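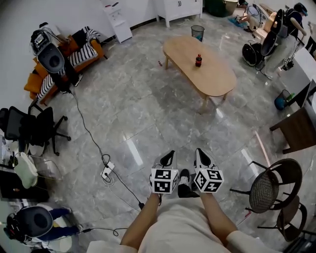
When does a traveler have to register a home quarantine address?
Register the address before the traveler arrives, and no later than the end of the day before the crossing. An address entered after arrival is treated as a late entry and must be approved by a supervisor.

Section 4. Registering a Household for Home Quarantine

This section applies to local health offices using the Lullov registration system at the Gornonance and Lewis crossings. Staff at Budano should use the paper form until their accounts have been opened.

4.1 Before you start

Have the traveler's declaration number, the full street address and a working telephone number ready. One household may contain several travelers, but each traveler needs a separate entry – children included.

Note: A hotel or boarding house is not a household. Use Section 5 for shared lodging. 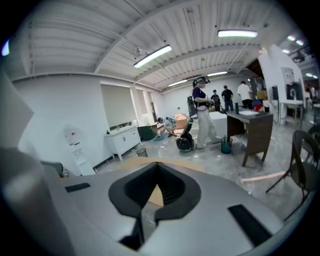
Prepared by Suryani Purba, Border Health Procedures
Reviewed by Darnell Mercado
Updated September 9, 2023

4.2 Creating the household record

1. Sign in and select Households, then New Record.
2. Enter the street address. Do not use a post office box.
3. Select the crossing through which the traveler will enter.
4. Enter the names of all persons who live at the address, whether or not they are traveling.
5. Select Check Address. If the system reports an existing record, open that record and go to 4.3.
6. Select Save. The system issues a household number beginning with H.

Caution: Do not create a second record for the same address. Duplicate records cause two sets of calls to be placed to the household, and they can be merged only by the central office.

4.3 Adding travelers

1. Open the household record and select Add Traveler.
2. Enter the declaration number exactly as printed, including any leading zeros.
3. Enter the expected date of arrival.
4. Choose the language in which calls should be made.
5. Repeat for each traveler, then select Confirm.

The notes field accepts up to 600 characters. Record only what the calling staff will need, such as a gate code or the name of a person who will answer the door. Medical details belong in the health file and must not be entered here.

4.4 Sending the instructions

Select Send Instructions to issue the quarantine notice by text message. Where the traveler has no mobile telephone, print the notice and hand it over at the crossing.

Note: A batch may contain no more than 100 notices. Larger groups must be divided before sending.

If a notice is marked Not Delivered, wait 2 hours and send it again. After a second failure, telephone the household and record the call under Contacts.

4.5 Closing the record

A record may be closed only when every traveler in it shows the status Released. Closed records remain readable – they cannot be edited. Records still open from last December should be referred to the central office and left unchanged.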